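Looking after a wooden table top

Last updated: November

When we moved to Cumton we bought a second-hand dining table from a shop called Morell, and for the first year I did everything wrong with it. I washed it with too much water, I put the hot teapot directly on it and I left it beside the radiator. What I write here I learned by repairing my own damage, so please test everything first on the underside of your table.

For daily cleaning, a cloth which is only a little damp is enough. Wring it until no drop comes out, wipe along the grain and dry with a second cloth. Washing-up liquid is fine in a very small quantity, but I do not use spray polish any more. It leaves a film, and after some months the film becomes sticky and takes all the dust.

White rings from cups are mostly in the finish and not in the wood. Lay a dry cotton cloth over the ring and pass a warm iron on it, no steam, for a few seconds. Lift, look, and repeat if necessary. Mine needed 13 short passes, so have patience. Black rings are a different matter, they go deeper and usually you must sand.

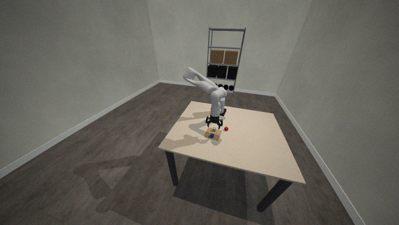 If the top was oiled and not varnished, you can refresh it at home. Sand lightly by hand with 180 grit and then 240, always along the grain, and remove the dust with a vacuum cleaner before you wipe. I use the Gurkitz hard oil, but the shop sells also other ones and I have not compared them. Put on a thin coat with a lint-free cloth, wait 30 minutes and wipe off everything that the wood did not drink. Thin is important – my first coat was too thick and stayed tacky for a week. Two coats are enough for a table which is used every day. Between them I leave one night.

Be careful with the oily cloths. They can start to burn by themselves if you leave them in a ball. Spread them flat outside until they are stiff, or put them in a jar of water with a lid.

A table that rocks is often only a loose bolt where the leg meets the frame. Tighten all of them a little and then go round again. If it still rocks, turn the table to another place before you blame the legs – our kitchen floor was the guilty one. A felt pad under one leg solved it, and I change the pad when it becomes flat.

For scratches I keep a soft wax stick in a colour slightly darker than the wood. Lighter wax always shows.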